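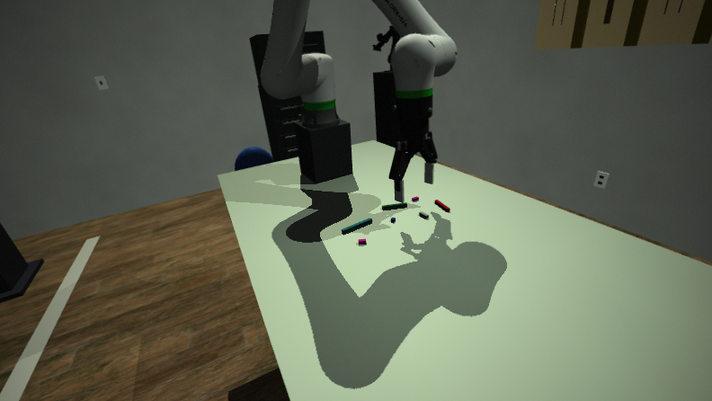
Two-arm tabletop cell in simulation, right gripper open above the small parts.

Reading time: 3 minutes

Call for Participants: Review of Unexpected Gripper Releases in Two-Arm Tabletop Work

The Surovell Institute invites experienced operators, maintenance technicians and safety staff to take part in a structured review of a fault in its two-arm handling program. The review is led by Ritva Väisänen and will run through May, with daily sessions beginning at 9:00 a.m.

Background

In the course of a series of 1000 simulated pick-and-place runs, the control software released the gripper without a command on 17 occasions. In most of these the part fell a short distance and the run continued. In four, the arm went on to the next target as though it were still holding the part, and the second arm was sent into space that should have been kept clear. The event log recorded all four as normal completions.

The same control software, supplied under the name Boltier, is used on the physical cell at our Heinonen Street site. That cell was taken out of service when the log entries were found and will remain so until the review has reported. There have been no injuries.

The Institute has examined the code and the timing records. A fault in the handover between the two arm controllers is suspected but has not been confirmed. We now require the judgment of people who work beside such equipment and who can say at what point they would have noticed a problem, and what they would have done next.

What participants will do

Participants will watch recorded simulation runs at a desk and mark the moment at which they would stop the cell. Some runs contain the fault and some do not. Each person will then attend one group interview, and may be asked to comment on a draft of the revised stop procedure. No participant will enter the cell or operate a physical arm.

The full commitment is two half-days. Sessions take place in Room 327 of the Ploltico Building, which has step-free access.

Who may apply

Applicants should have at least two years of work with industrial or laboratory robot arms, in any role. Experience with fault reporting is welcome – formal safety qualifications are not required. Current employees of the Institute and of the software supplier are not eligible.

Payment and confidentiality

Participants receive $472 on completion of both half-days, and reasonable local travel costs are repaid. Answers will be stored under a code number. The final report will be public and will not name participants or their employers.

How to apply

Send a one-page letter stating your current role, the type of equipment you work with and any dates in May on which you are unavailable. Letters should be addressed to Ritva Väisänen, Handling Safety Review, at the Institute's main office. All applicants will receive a reply, whether or not a place can be offered.

Comments (3)

dockside_tech: Does time on single-arm cells count toward the two years?

Surovell Review Office: Yes. Please state in your letter which type of cell you have worked with.

M. in maintenance: We had false "complete" entries on a packing line a while back and it took weeks to get anyone to look at them. Will be applying.

This site uses cookies to remember your settings. Accept all | Manage choices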